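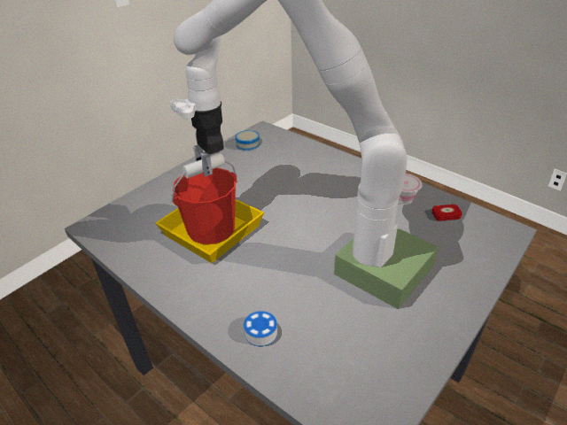 The bucket and the yellow tray in simulation, with the arm holding the bucket by its grip.

I have spent a good part of the last few years moving robot arms from a chair, and I want to argue for something that sounds small. The person who shows the robot the task should be the person who writes the instruction for it, and should be allowed to rewrite it after ten minutes of trying.

At most places I have worked, these are two jobs. Someone writes a line of text such as "put the bucket in the tray." Someone else sits down with the controller and produces demonstrations of it. At Plernon, where I did contract work through one long summer, the instruction sheet arrived in the morning and was fixed until evening. If you thought a line was unclear you could leave a comment, and the comment was read the following month.

Take the bucket. It has a wire bail, and the bail has a grip in the middle. A person reading "put the bucket in the tray" thinks about where the bucket ends up. A person driving the arm thinks about the handle. Do you come straight down on the grip or in at an angle? Do you hold still after lifting, or carry on and accept some swing? How far down do you go before you open the fingers? The sentence covers none of it, so every operator settles it alone, and the policy trained on all of them gets an average of answers that were never meant to be averaged.

I once went through 67 demonstrations of a pick and place task made by four operators. I could tell who had driven most of them without looking at the log. One of us always lifted high and came down slowly. One dragged things sideways at the last moment to fix the position. All of these counted as successes. Thongchai Boonchu, who was training on the data, asked us why his policy hesitated above the target, and the reason was plain enough once we watched the demonstrations side by side. Half of us hesitated there and half of us didn't.

The usual reply is that variety is good for learning. I agree with part of that. Variety in where the objects start is good, and so is variety in lighting and clutter. Variety in what counts as doing the task is something else, and calling it diversity after the fact doesn't improve it.

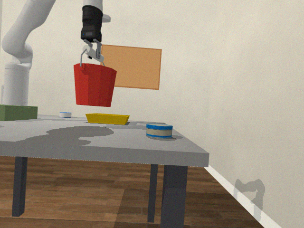

Why not just fix the ambiguity by collecting more demonstrations?
More demonstrations repeat the same disagreement in larger numbers. If two operators have different ideas of when a bucket is "in" a tray, 2000 episodes from them will contain both ideas, and the model has no way to know which one you wanted.

Simulation makes the split worse. On a physical arm the operator feels some consequence of a vague instruction, because a bucket set down on the rim of a tray tips over and has to be picked up off the floor. In simulation there is a reset key. I have pressed it thousands of times and I know what it does to my standards. You stop asking whether the task makes sense and start asking whether the success check went green.

The success check is a kind of instruction too, and usually the strictest one. In a project called Sandesero, the check for one container task looked only at the position of the object's center. You could lay the object on its side in the right place and pass. The operators found this out within an hour. The people who wrote the check found out when the trained policy began laying things on their sides. I don't blame the operators. They had been asked for episodes that passed, and they supplied them.

Chanida Suwannarat ran a group at Bataineh that did it the other way, and I was there long enough to see how it went. Each operator got a goal in rough form and an empty field. You drove the task 10 times with nothing saved. Then you wrote the instruction in your own words, along with a short note on how you would know it was done and what you would call a bad attempt. The next operator read your note and tried to follow it. Where they couldn't, the two of you talked and one of you changed something. After that, recording began.

It was slow. Mornings went by with no data at all, which made the weekly numbers look poor, and there was a stretch when people above Chanida wanted to drop the whole practice. I also found it tiring. Writing down what your hands are doing is harder than doing it, and some very good operators are bad at it. One of the best I have worked with wrote notes like "go down normal."

Still, I would take "go down normal" and a conversation over a clean sentence from someone who has never held the controller. The conversation brings up the handle. It brings up the question of whether the bucket should be let go while the bail is still upright, and what the arm should do next if the bail falls to one side.
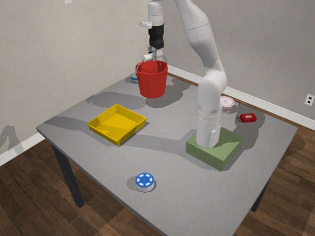 Does the operator need to understand how the model is trained?
A little understanding helps, mainly so that they know a correction in the middle of an episode is recorded like everything else. They don't need the math. They need to know that the robot will copy what they did, including the parts they would rather it ignored.

There is a fair objection about scale. With four operators, everyone can talk to everyone. With a building full of them, you need fixed text or you get chaos. I have seen a version of this at Sketine, where instructions went through three rounds of approval for that very reason. But fixed text can come from the floor as easily as from an office. Let a few operators work out the wording, freeze it, and send it to the rest. The cost is a day or so per task, and on tasks that will be recorded for weeks I can't see how that is too much.

Pay is the harder problem. Most operators are paid by the episode, and an hour spent writing is an hour without episodes. So long as that holds, anyone sensible will skip the writing and drive. When I raised this at Plernon in July I was told the rate already covered "preparation." It covered putting on the headset.

I would start there. Pay for the first hour on a new task at a flat rate, ask for no data from it, and have the operator hand in one sentence and a note at the end.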